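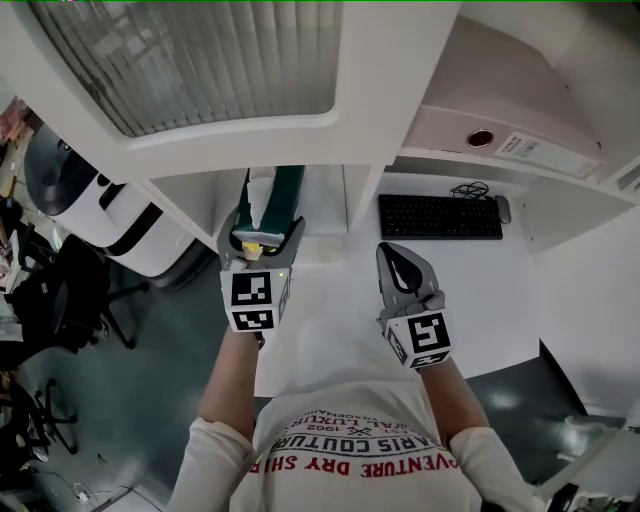
At the white desk, a gripper in each hand

Subject: Re: [passenger-claims] Zolum and the late suitcase, should I take the voucher?

Hello all,

I have read the question from yesterday evening two times and I want to answer it with some care, as I went through nearly the same thing with Zolum last January. I am not a lawyer. English is not my first language either, so please ask if some sentence is not clear. I quote the part that I answer and leave out the rest.

> Our flight to Dustberg landed on time but my suitcase did not
> come until five days later. I was there for a family wedding, so
> I had to buy a suit, shoes and the usual small things. The total
> is a bit under 500 dollars and I have receipts for most of it.
>
> Zolum now offers me a travel voucher, with a form to sign. The
> form says "full and final settlement of all matters arising from
> the journey." They also say that clothes are not covered, because
> I can keep them and wear them again. Is that right? And when the
> suitcase came, one wheel was broken, but I only noticed it at
> home. I did not report it at the airport.
>
> There is also a company called Hendance that wants to take the
> case for 35 percent. Has anybody used them? I am tired of
> writing emails.

First, about the form. Please do not sign it before you have decided about the wheel. The words "all matters arising from the journey" are very wide. In my case I had a late suitcase and also a seat that I had paid extra for and did not get. I signed the form for the suitcase, and when I wrote about the seat, Zolum answered in one line that the journey was already settled. I wrote back three times and the answer stayed the same. It was my own mistake, I had read the form in the kitchen while cooking.

You can ask them to change the text. A friend from my evening class did this later with the same airline. She crossed out "all matters arising from the journey," wrote "the delay of one suitcase" by hand, put her initials next to it, and sent it back with a short letter. They accepted it after two weeks. I can not promise that they will accept it from you.

Second, the voucher. You are allowed to say that you want money. Look at what is printed on the voucher before you compare the two. Mine could only be used by me, only on the website, and only for the fare and not for the taxes, so the real value was much lower than the number in large print. It also ended after one year. If you fly to Dustberg every summer to see your family, then maybe it is fine for you. I fly very little.

Third, the clothes. I received the same sentence, almost word for word, that I can keep them and wear them again. I think it is partly fair and partly not. A suit for a wedding is something you needed on that date, and you already owned one that was in the suitcase. I wrote this to them, and I said which event it was and included the invitation. At first they offered half for the clothes and everything for the toothbrush, the shaving things and the socks. After my second letter they paid the shoes in full and stayed with half for the jacket. I stopped there. Perhaps a more patient person would get more.

For the missing receipts, try your card statement. It shows the store and the amount but not the item, so I added a note by hand for each line. One purchase of 40 dollars had no paper at all, I paid cash at a market stall. I listed it anyway and said openly that there is no receipt. They did not pay it, but it did no harm to the other lines either.

I would make the list like this, on one page:

store, what you bought, amount, receipt or card statement, why you needed it before the suitcase came

Keep the last part very short. "Wedding, suit was in the suitcase" is enough. My first list was four pages long with the full story of the trip, and I believe that the person at Zolum did not read it, as she asked me questions that were answered on page two.

Fourth, the wheel. Here I am less sure, and I hope somebody else on the list knows more. Damage has its own time limit for the written complaint, and the limit is short, much shorter than the time you have to go to court. It is written in the conditions of carriage, which you can find on the airline's website under a name that changes from year to year. Please look today. If you are still inside the limit, send a complaint about the damage by itself, with its own subject line, and keep the confirmation. Do not put it at the end of an email about the clothes. If the limit has passed, I would still mention it, but I would not expect much.

When the suitcase was brought to your hotel or your family's house, did you sign something for the driver? In Dustberg the delivery is done by Kostiuk, or it was last January. Their driver had a small pad to sign on, and the text above the signature said "received in good condition." I signed it outside in the rain and read it afterward. You can ask Kostiuk for a copy of what you signed. They sent mine the next morning, and they were polite. They will tell you that any claim must go to the airline, and as far as I understand this is correct, your contract is with Zolum.

Fifth, Hendance. I have not used them, so I can only say what I read in their terms when I was thinking about it. There are two things to check. The 35 percent is taken from everything that Zolum pays after you sign, also from an amount that Zolum had already offered you before. So if you have a written offer now, you would give away a part of something you already have. I wrote to ask if they make an exception for earlier offers and they said it is "considered individually." The other thing is that you may not talk with the airline yourself while they have the case. If Zolum sends you a better offer by email, you must pass it on and wait.

On the other side, you say that you are tired of writing emails, and this is a real reason. For a larger sum I would maybe pay somebody too. With a claim under 500 dollars I would first try one good letter, by mail and not through the web form. The web form has a limit on the number of characters and it gave me no copy of my own text. In the letter I would put the amount, the list, a date by which you expect an answer, and one sentence saying that you will go to small claims court after this date. Only write that sentence if you would really do it. Look up the filing fee in your county before, it is different from place to place.

One question back to you: do you still have the paper from the baggage desk, with the reference number? You did not mention it. If you only have the number in a text message, make a screenshot of it now. I changed my phone in the middle of my case and lost the messages, and it took Zolum a long time to find my report by name, because they had spelled my name with two letters in the wrong order.

I can send you my second letter, with my address removed, if you write to me off the list. Attachments do not go through here. Please tell me if you prefer it as a normal document or as a PDF. I am at work until five and will answer in the evening.

Best regards from a rainy place,
a list member since the old server

--
passenger-claims mailing list
To leave the list, send an empty message with the subject "unsubscribe"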